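Sarnetti Peg and Block Set

Home > Hands-On Learning > Sorting and Fitting > Sarnetti Peg and Block Set

Item 817
In stock, ships from our Sturnham workshop
$50 per set

If you've ever watched a four-year-old try to put a square post into a round hole (and then try again, harder, with the whole arm behind it), you already know why we love peg and block sets. We've been selling them in one form or another for as long as we've had a shop, and this is the one we'd take home ourselves. Several of us have!

The Sarnetti set is a base block, a family of pegs in strong colors, a few smaller blocks with openings in them, and a black L-shaped bracket that most customers ask us about before they've finished unpacking. We'll get to the bracket. It has its own section further down, and it deserves one.

What you do with it

The short version is that pegs go into holes, and things stand on other things. The long version depends on who's sitting at the table. Little ones mostly want to pull everything out and line it up by color, and that's a perfectly good way to spend a morning. Once they've had their fill of that, they start matching shapes, and you'll see them turn a post over and over in their fingers, feeling for the flat sides before they ever look at the opening. Older children like to build upward from the base, or set each other puzzles: I'll put three in and you put in the rest with your eyes closed.

And then there are the grown-ups. We sell a good number of these to occupational therapists and to folks getting their hands working again after a surgery or a stroke, and they've taught us a great deal about how the set gets used. Liliana Longo, who has bought from us since the very first catalog, has her clients begin with the thick pegs, standing them up on a bare table and laying them down again, and only brings out the base block in the second or third week. We've passed that idea along to so many people that we finally printed it on the card inside the lid.

The pegs

There are square posts and round rods, and they are deliberately not all the same thickness from top to bottom. The upper part is the part you hold. The lower part is narrower, and that's the part that goes in. It gives you a natural stop, so a peg doesn't disappear down its hole and have to be shaken out, and it makes a satisfying little tap when it lands where it should.

Each peg is a single solid color, so you can say "the red one" or "the blue one" across a noisy room and be understood. We get asked now and then for a pastel version. We did try one, years ago, and it was very pretty in the catalog and very confusing at the table, especially late in the afternoon with the lamps on, so we've stayed with the strong colors ever since.

One note on fit. The pegs are meant to be a little easy in their holes. If you're used to the older Pimach boards, where you had to lean on things, you may think at first that something is wrong. It isn't. Our customers with sore hands asked for the looser fit, and the children don't seem to mind it a bit.

The base block

Low, wide, and heavier than you'd guess. The weight is on purpose. A light base slides away from you just as you're lining up a peg, and there is nothing more discouraging for a beginner than chasing the thing across the table. Ours stays put on wood, on laminate, and on most tablecloths. On a glass table we'd suggest a placemat underneath.

It comes in purple. Just purple, I'm afraid! Colton Gosselin in our workshop has promised us a second color more than once, and we have learned not to print his promises in the catalog.

The bracket

All right, the bracket. It's an L shape with an upright plate and a flat foot, and it was first made as a stand for the instruction card. Then Graziella Morelli, who runs our Saturday demonstrations, started using it as a sort of fence. She lays it down beside the base block and asks people to bring each peg around it instead of straight across. It sounds like nothing, and it changes the whole exercise. You have to lift, and plan, and come down carefully on the other side. We've included one in every set from then on.

The screws in the foot are small, and they're snug when the set leaves us. Give them a check every so often, and if one works loose, a quarter turn with an ordinary small screwdriver will do it. If you lose one altogether, write to us and we'll drop a couple in the mail. There's no charge for that.

Setting up a good work area

People put a lot of care into choosing the set and then plunk it down in the middle of a cluttered desk, so please let us fuss for a moment. A plain, dark surface is best by far. The colors stand out against it and the eye doesn't wander. If you can give the area some low sides, so much the better, as round pegs roll, and they roll with great determination toward the nearest heating vent. Leave the front open so hands can come and go.

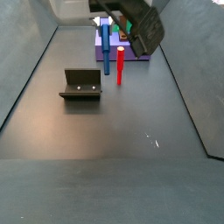

Start with fewer pieces than you think you need. The base and two pegs are plenty for a first sitting, and you can keep the others in the box, lid on, until they're wanted. We find that when everything comes out at once the small pieces get ignored anyway, and then somebody has to hunt for them under the couch.

Light matters too. A lamp off to one side is nicer than one straight overhead, because the holes show up more clearly with a bit of shadow in them. If your learner has trouble seeing the openings, try moving the lamp before you try anything else.

Care and cleaning

Wipe the pieces with a damp cloth and a drop of dish soap, then dry them right away with a towel. Please don't soak them and please don't put them in the dishwasher, however tempting it may be after a visit from the cousins. The holes in the blocks collect crumbs and fluff, and a dry pastry brush gets them out beautifully. Wipe down the table as well while you're at it. Grit on the tabletop will scratch the bottom of the base over time.

Replacement pieces

Single pegs and small blocks can be ordered on their own, and they fit every Sarnetti set with an item number on the bottom of the base. Tell us the color and shape you're missing. For sets without a number, send a photo to Natalia Ayala at the order desk and she'll work out which pieces you need. She's very good at it and she enjoys it, so don't feel shy.

Schools and clinics

The classroom bundle is $299 and comes with a storage tray from Sorrentino that stacks neatly on a standard shelf. Purchase orders are welcome. Bundles are packed by hand, so please allow 14 days, and a little longer in September, when it seems every school in the country remembers us at the same time.

Returns

Unused sets may be sent back in the original box for a full refund. Used ones we'll happily exchange if a piece has cracked or a fit has gone wrong. Put a note in with it telling us what happened and which peg was giving you trouble.

Page last updated Sunday, June 23, 2019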